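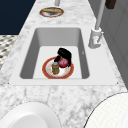 4.2 Equipment Planning and Cost Model

Figure 3. Simulated kitchen used for the sink tasks. A plate holding a lidded jar, a round red-pink fruit and a glossy black object rests on the floor of the basin.

The purchase plan was drawn up from simulated trials in kitchens of the kind shown in Figure 3. The sink layout was chosen as the sizing case. To reach the plate, an arm has to work below the level of the countertop, inside four walls and beside a tall faucet that stands on the right-hand rim. An arm that can serve this layout can serve the open counter as well, and the reverse does not hold.

Two candidate arms were modeled, the Antal and the Esero. Each was run through 1094 trials with the same object placements. Reach to the basin floor was adequate for both. The difference lay in the wrist: the longer Antal wrist needed a steeper approach near the faucet, and the planner rejected more of its paths. We therefore budgeted for the Esero, although its quoted unit price is higher – 1659 euros more per arm, before mounting hardware.

The cost model has four parts: arm, gripper, mounting and spares. Spares were set at 15 percent of the arm price for the first year. This rate was taken from service records kept by Judit Balogh at the Pellwood site, where the arms run shorter shifts than those planned for Rorkelholm. The rate may be too low, and we report totals with and without it in Table 5.

Simulation hours were charged to the project as equipment and not as labor. The full set of runs used 1010 processor hours, which is small next to the price of a single arm. Wear, cable replacement and floor anchoring are not covered by the simulator and were entered from supplier quotes. Quotes were collected up to 16 May 2019 and were not updated after that date.

Orders are to be split in two. The first covers one arm with its mount and gripper, for delivery in July. The second is held until the sink tasks have been repeated on the physical arm – if the rejection rate near the faucet differs from the simulated rate by more than the margin given in Section 5, the choice of arm will be reopened.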